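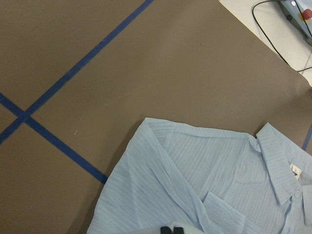 A light-blue striped button-up on the taped work table, collar to the right.

Skinton Opens Its Shirt Folding Table to Everyone This November

VAN DUSEN – Skinton, the neighborhood clothing repair and reuse shop, is adding free folding sessions to its calendar starting in November, and we couldn't be happier about it! Anyone with a pile of button-up shirts and a drawer that won't close is welcome to bring both problems to us (well, leave the drawer at home).

The sessions grew out of our mending evenings, where people kept hanging around after their buttons were sewn on to ask how we get donated shirts so flat on the shelf. Folding a dress shirt is a small skill, but it's a really satisfying one, and most of us were never properly shown how to do it.

Each session lasts 3 hours, and you can drop in at any point. There is room for 12 people at a time. We'll work through collars, sleeves and cuffs first, then move on to the fold we use in the shop, which fits a man's large into a shallow drawer without crushing the collar. If there's time we'll get into sweaters, and there will probably be an argument about whether they should be rolled.

Blue masking tape on a table makes a handy guide, and we'll have a few rolls out so you can mark up a spot to suit the size of your own shelf or suitcase. Take a strip home if you like.

Bring 4 or 5 clean shirts, rumpled is fine. Long sleeves are best for learning. We have spares in most sizes if you come empty-handed, and irons are set up along the back wall.

Shirts you decide to part with can go straight into the Vondari bin by the door. Vondari is our clothing swap, now in its second year, and it is always short of office wear. Please check the pockets and leave the size label in, as it makes sorting much quicker.

Sessions begin at 6 p.m. in the Olau Room, upstairs at Skinton. There is no charge and no need to sign up. Children are welcome with an adult. For the full list of sessions, ask at the counter or look at the board in the front window.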